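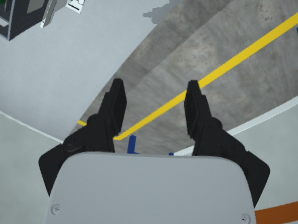 Groko 2000 Convector Heater

Wall-mounted electric heater for bedrooms, halls and small offices. Rated output 2000 W on full, with a half-power setting.

Thermostat: dial, with frost guard position
Timer: 60 minutes, mechanical
Cable: 2 m, fitted plug
Fixing: steel bracket and screws supplied

Leave a clear gap of 10 cm at each side. Do not mount directly below a socket or cover the top grille. Not suitable for bathrooms.

Spare brackets and dials are stocked at Sedanmont. Trade orders: Minttu Ojala.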